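Search this site
Type and press enter
Posts by month

A Day at the Briltport Wedding Open Day

9/26/20
By the editor

I'd been looking forward to the Briltport open day since May, when it was first pencilled in, and I'm so glad I went! The old wool store down by the harbour opened its doors to anyone planning a wedding (or, like me, anyone who just can't stop reading about them), and the vendors had the run of both floors. Entry was by timed ticket, with plenty of room between the tables and hand sanitiser at the top of every staircase. It felt relaxed. You could have a proper chat without somebody's elbow in your ribs.

I started upstairs with the flowers. Boonchu is a small studio that grows most of what it sells on a block out past the edge of town, and they'd brought buckets and buckets of it. Dahlias in that dusty apricot colour, scabiosa, sweet peas, long trailing jasmine. What I loved was that they let you pull stems out and build a handful yourself while one of the florists talked you through it. Mine was lopsided. She turned two stems around, took one out, and suddenly it looked like something you could walk down an aisle with. Her best tip was to hold the bouquet lower than you think you should, at your belly button, so the dress gets seen as well. I've been to so many weddings where the flowers were up under the bride's chin and I never worked out what was bothering me about the photos.

They also do a bouquet hire for elopements, which was new to me. You pick it up in the morning, get married, and bring it back by evening, and they dry the flowers for you to collect later on. Ask about it if you're planning something tiny.

Next door was Tristia, the veil and headpiece people. I'd seen their work on a friend's cousin and had wanted to handle one of the pieces ever since. There were 20 veils on the rail, from little birdcage ones to a cathedral length that needed its own corner of the room. They'll let you try anything, with your hair up or down, and they make you sit, stand, turn your head and hug somebody before you decide. (I hugged the coat stand.) The combs are sewn on by hand and they had one unpicked on the bench so you could see how the tulle gets gathered. If your hair is very fine, they suggest backcombing a small section at the crown, spraying it, and sliding the comb in upside down before flipping it over. I tried that at home last night on my own slippery hair and it held right through dinner and the dishes.
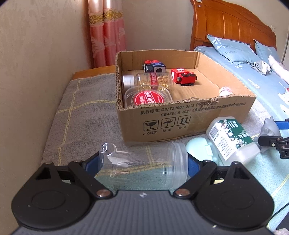 Lunch was fish cakes from the van in the courtyard, eaten on the harbour wall in full sun. Then back in for the part I'd booked first and circled on my program, the Skollex workroom tour.

Skollex makes gowns to order on the ground floor of the wool store, and for one day they let small groups come through while the team was working. I could have stayed for hours. The cutting table runs nearly the full length of the room, with the windows down one side, and there was a silk crepe skirt laid out on it in pieces. The cutter told us she leaves bias-cut skirts hanging for a couple of nights before anyone touches the hem, so the fabric can drop as far as it's going to. That's why they won't rush a bias gown, no matter how nicely you ask!

Further along, a bodice was being beaded. It had taken 118 hours so far and the beader thought she was a bit past halfway. She works from the centre out to both sides so it stays even, and she listens to cricket on the radio the whole time. I asked whether she ever goes to see the gowns being worn. Not often, she said, but people send photos, and there's a whole wall of them beside the kettle.

A few things I wrote down on the tour, for anyone shopping at the moment:

Most brides have 3 fittings, and you should wear your real shoes to every one of them. Even a small change in heel height shows at the hem.

Bring a photo of your venue as well as photos of dresses. A long train on gravel is hard work.

If you've had to move your date, tell your dressmaker early, even if you don't have a new one yet. They were so kind about this. They've had gowns waiting on the rail for months and they're happy to keep them.

Bustles can be added at the last fitting, so don't fret over which style you want at the start.

I finished up back on the top floor with a slice of lemon and elderflower cake and a wander through the stationery tables. There was a lovely set of hand-printed menus on a thick cream paper, and a calligrapher doing place names while you waited. I came home with mine in my coat pocket, slightly bent, and it's already on the fridge.

Parking is the one thing I'd plan for. The harbour car park fills up early, and it was around a ten-minute walk from where I ended up, partly uphill. Wear flats. There's a lift at the rear of the building, past the courtyard, if stairs are a problem.

They're hoping to run it again in May, and I've already put my name down for the veil-making class.

Contact us | Copyright 2020, all rights reserved | Back to top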